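Build the Drawer First

Most home robot projects I have watched over the years spend their money in the same order. The arm comes first, then a better arm, then a camera, then a second camera, and at the very end somebody looks around the garage for something the arm can work on. Usually they find a foam block or a plastic cup. I think this order is wrong, and I think it explains why so many hobby arms end up folded against a wall under a dust sheet.

I share workshop space in an old building we call Nolgate. It has a wood side and an electronics side, with a half wall between them that does little to stop the sawdust. The arm project there goes by Vulanitz, after a street one of us used to live on. It has been running for 2 years. For the first of those we did what everyone does. We tuned joints, rewrote the gripper code, argued about cable routing, and picked up cubes. By the end we could pick up a cube very well. We could not do anything a person would want done in a house.

The change came when we stopped asking what the arm could handle and started asking what was in our kitchens. The answer was mostly doors and drawers. Nearly everything you own is behind one or the other. An arm that can't open a drawer can't put away a spoon, and it can't fetch one either.

So one of us went around to the wood side and made a proper cabinet for it. It took most of November, evenings only. I thought at the time that this was too much effort for a test piece, and I said so. A box with a string on it would have let us start the same night. I was wrong about that, and the reasons are what this essay is about.

A string on a box tells you very little. The force is nearly the same all the way out, and if you pull crooked, the box just turns and follows you. A real drawer on metal runners does not follow you. It goes where the runners go. If the arm pulls a few degrees off that line, the load goes sideways into the slides, the fingers twist on the handle, and the motors heat up while they fight something that will not give. All of our early pulls were off line. We had never known that our arm pulled to one side, and the cubes had never told us.

Then there is the handle. A cube can be grabbed from any direction and it moves to suit you. A handle stays where it was screwed on. The fingers have to straddle the bar, close without bumping the board behind it, and keep their grip while the whole thing travels. We had a wide, padded gripper at the time that we were proud of. It didn't fit. We went back to two narrow fingers that cost very little, and they worked better. If we had built the drawer first, we would never have made the padded one.

Weight matters too. A light test box skates across the table at the first tug, and the answer most people reach for is to clamp it or glue it down. A cabinet with a thick top mostly stays put, but it will still shift if you yank. That is how furniture behaves. It punishes rough motion a little at a time, and you learn to start slowly.

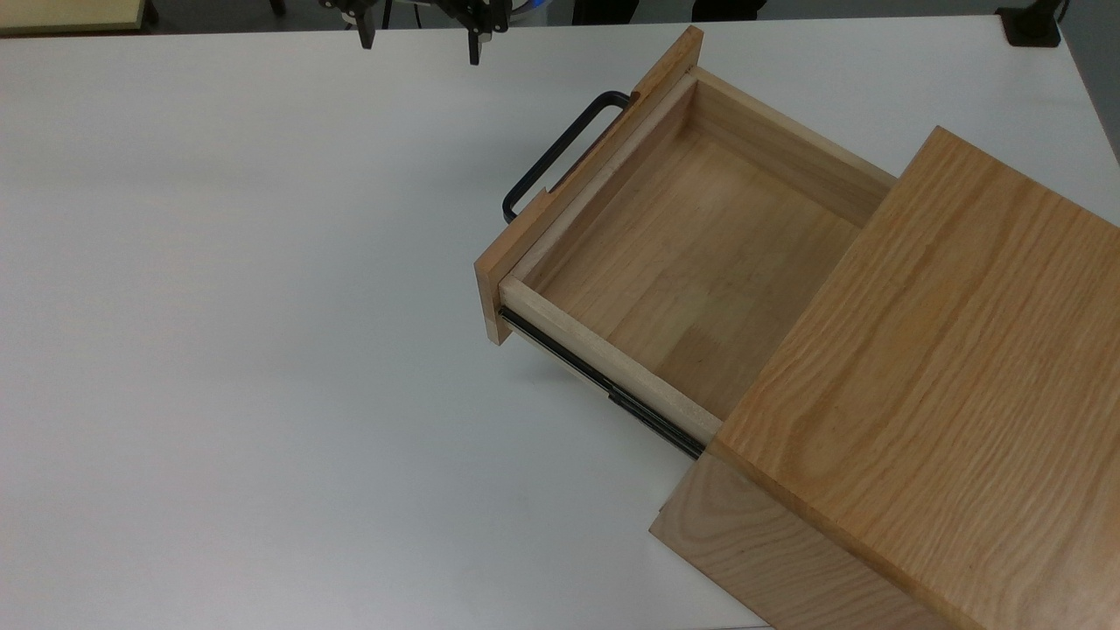

The test cabinet on the bench with its drawer pulled out, gripper above the far side of the table.

I keep a log, and at last count it held 3521 attempts, counting both opening and closing. I won't pretend it is good science. The early entries are full of notes like "slipped again" and there are long gaps where the arm was in pieces. But it shows one thing plainly. The longest stretch of failures, 276 in a row, had nothing to do with software. A screw in the wrist had worked loose, and we kept changing code to make up for it. Any woodworker would have grabbed the wrist and wiggled it on the first evening. We sat at a keyboard for weeks.

That is my other complaint about how we do this hobby. The people who know how things are put together and the people who write the programs tend to work in separate rooms. At Nolgate they are only separated by half a wall, and it still took us a year to talk. The person who built the cabinet knew about side load on drawer slides before we had a word for it. Anyone who has hung a drawer knows it. You can feel it in your hand when one runner is a hair out of parallel.

There are fair arguments against me. Real furniture is bulky, and plenty of people work on a desk in a bedroom. Wood costs money. A simulated drawer costs nothing and never gets dented, and you can open it all night while you sleep. We used a simulator too, a package called Cultum, and I would not give it up. It saved us from a few bad crashes. But its drawer slid like a drawer in a catalog. It had no sticky place halfway out and no slack at the end of the travel. We only knew to add those after the real one had shown them to us.

Somebody will also say that a nice cabinet is a waste when a salvaged one would do. I half agree. If you can get an old nightstand off the curb, take it. We have since added a beat-up file drawer from the Rattanakul shop down the road when they were clearing out, and it is a harder test than ours in some ways, because it rattles and hangs low at the front. Start with whatever you can find, as long as it was made to be used by a person.

What I would ask is that you get it before you order the next motor. Set it on the bench and open it yourself a few dozen times with two fingers. Notice where your wrist goes. Notice that you pull hard for the first inch and then hardly at all. Then decide what the arm needs.

We are working on closing now. I expected it to be the easy half, and so far it has been slower going than opening was. The arm tends to push at one corner of the front, and the drawer goes in crooked until it binds. The next job is to move the push point toward the middle of the board and run it again.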